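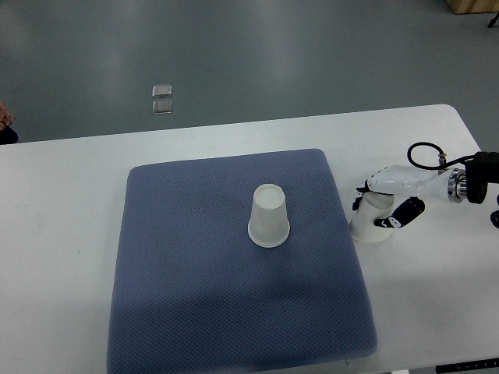

The open day at Hamel began, as these things should, with tea and a biscuit in the foyer, and by the time the doors opened at 11 on Thu 20 June there were almost 200 of us, grandparents and engineers and a good many children who had been promised robots and meant to hold somebody to it.

I had come up from Foscombe on the early bus, expecting something large and noisy. What I found myself watching, for far longer than I'd planned, was a hand and a couple of cups. 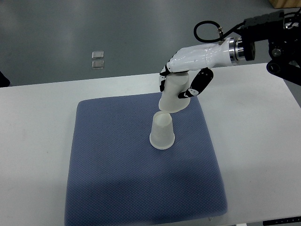

One cup held just over the other, at the Flollow demonstration table.

The hand belongs to a project called Flollow, and its makers are fond of modest jobs. Cups are light, they tip over, and they give very little away about where their edges are – which makes them, I was told, a proper test of a robot's manners. The blue mat has a bit of give in it, and the people at Hamel tried several before settling on a colour and a texture they liked.

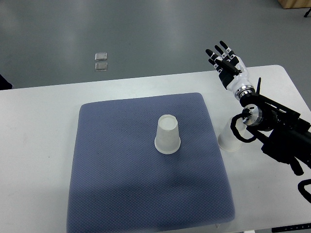
A boy beside me wanted to know whether it could pour lemonade. Not yet, said the young woman from the team, very kindly, and she explained how the fingers are told where to go, and how much of her working week goes into deciding when they should let go again. I could have listened all afternoon!

We use cookies to remember your preferences. Accept all | Manage settings
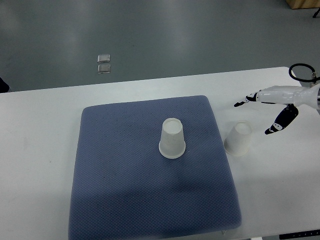

If you'd like to go

Hamel opens its doors again in October, when the Bikuno walking machine should be ready for visitors. Entry is free but places are limited to 200, so do book early, and bring a cardigan, as the hall is cool even in summer.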